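Home Shop Desk & Table Paperweights Care Contact

Dellau Cube Paperweights, Pair

Paper has been trying to leave desks since the first window was opened, and the Dellau is our answer to it. You get two small cubes. One is a plain pale gray. The other is mottled, gray and white with darker patches, and looks like it has been left out in the weather by someone who should have known better. Each one sits flat, stays put and has no app.

They are sold as a pair and we will not split them. People write in asking for two plain ones, or two mottled ones, and Tegwen Vaughan, who drew the original, answers them all with the same polite sentence. If you want matching cubes, the Skastlow set further down the shop page will suit you better and costs less. It is also duller, but that's between you and your desk.

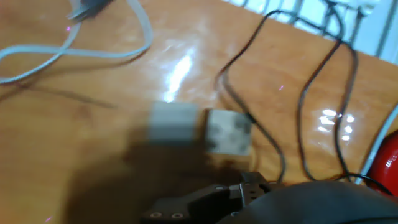
The cubes go wherever you have a flat surface and something on it that wanders. Receipts, sewing patterns, sheet music, the corner of a map. Tomos Gittins in our packing room keeps his on top of the delivery notes and has started calling them the management. They will also hold down a charging cable that likes to slide off the back of the table – set one cube on each side and push them together until the cable gives up.

A word about polished wood. A shiny tabletop shows everything, including what you dragged across it last June, so lift the cubes to move them. Each pair comes with a sheet of thin felt dots, 14 in all, which is more than you need. Stick four under each cube and lose the rest in a drawer.

Finish: the patches on the mottled cube vary from one to the next. Yours will not look like your sister's. We don't take returns for having too many spots or too few, though we have been asked.

Care: wipe with a dry cloth. No wax, no oil, no dishwasher. Somebody tried the dishwasher.

Stock: the first run was 2,000 pairs and 1,265 have gone out. The next run will be 400, in the same two finishes, and then we'll see how tired Tegwen is of cubes.

Goes with: the Gusari pen tray, the Tello letter rack (the low one – the tall one tips).

Page updated March 13, 2019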